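Plondville Paddle and Trail: Winter News
Sun 6 February

What we have been doing over the winter, and what you can book for the coming season.
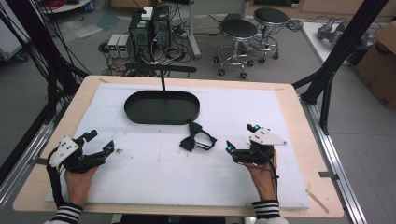
Kayak rentals reopen with the spring timetable

The boathouse on Tasis Lake will open every day once the ice is off the launch ramp. Until then we are open on weekends for bookings, gift cards and questions about gear. The phone is answered on weekdays too, but please leave a message if you get the machine. We call back the same day.

We now have 20 single kayaks, all the same model, so you no longer have to ask for one of the newer boats. The old ones were sold in December. If you rented from us in past years and got used to the boats with the rudder pedals, please note that the new ones do not have them. They have a fixed skeg and track well in a side wind. The double kayaks and the canoes are the same as last season.

Rentals are by the half day or the full day. A half day runs from opening until 1 p.m. or from 1 p.m. until closing. We have dropped the two-hour rental. Most people who took it came back late, and the next customer had to wait on the dock. A half day now costs only a little more than the two-hour rental did.

Every rental includes a paddle, a life jacket, a spray cover if you want one, and a dry bag large enough for a lunch and a jacket. Children's life jackets come in three sizes. Please tell us the child's weight when you book, and we will have the right one set aside.

Guided trips

The Hosseinzadeh Point trip is back. It was not offered last year while the landing was being rebuilt. The new landing is lower and has a gravel slope beside it, so you can get out of a kayak without climbing. The trip leaves at 9 a.m. and returns in the middle of the afternoon, with a stop for lunch at the point. Bring your own lunch. There is drinking water at the landing from May on, and before that you should carry what you need.

The evening trip along the reed beds will run on Thursdays in June, July and August. We paddle slowly, keep the group small and are back before full dark. It is the trip we suggest for people who have never been in a kayak. Herons are common on that side of the lake and beavers are seen on some evenings, though we can't promise either one.

The river trip from Fiva Bridge down to Plondville depends on the water level. In a dry summer it may stop running by the end of July. If we cancel because of low water, you can move your booking to another trip or get all your money back. The same goes for lightning and high wind. Plain rain does not cancel a trip.

Walking the ridge

For those who would like to stay on land, we have two guided walks this season. The short one goes from the boathouse to the old quarry and back by the lake path. It is mostly level and is fine for children who are used to walking.

The long one goes up Tasis Ridge to the lookout at 1,912 feet. The path is steep in the last part and there is loose rock, so boots with ankle support are required. Sneakers will not do, and the guide will turn people away at the start if they don't have proper footwear. Trekking poles can be borrowed from the boathouse at no charge. Return them the same day, please.

Dogs are welcome on both walks if they stay on a leash. They are not allowed on the guided kayak trips. You may take a dog in a rented canoe if it wears a flotation vest, and you will need to bring that yourself.

The lake map

The new edition of our lake map is back from the printer. We ordered 300 copies. It shows the rebuilt landing at Hosseinzadeh Point, the new parking lot at Fiva Bridge and the no-landing zone on the north shore, where birds nest from April through July. The zone is larger than it was on the old map, so please recycle your old copy and pick up a new one. Maps are free with any rental.

The rocks off the east shore are also marked more clearly. In late summer they sit just under the surface and are hard to see with the sun in front of you. Keep 200 yards off that shore in August and September.

Parking and getting here

The lot behind the boathouse is for customers dropping off or picking up gear. For the day, use the town lot across the road. It fills up early on summer Saturdays. The bus from Plondville stops at the end of our driveway, and paddlers coming off the river trip can take it back up to Fiva Bridge to get their cars. Folded inflatable boats are allowed on the bus if there is room.

If you are bringing your own boat, the public ramp is to the left of our dock. Please don't launch from the dock itself. Boats from other lakes must be cleaned, drained and dry before they go in the water, and there is a hose at the top of the ramp for rinsing.

Booking

Guided trips and walks can be booked now by phone or at the boathouse. Kayak and canoe rentals can be booked from the first of March. Groups of more than eight should call first so we can check that we have enough boats and guides for the day you want.

Gift cards bought last season are still good and can be used for rentals, trips or lessons. They can't be exchanged for cash.

The next newsletter will have the lesson schedule and the opening date for the ramp.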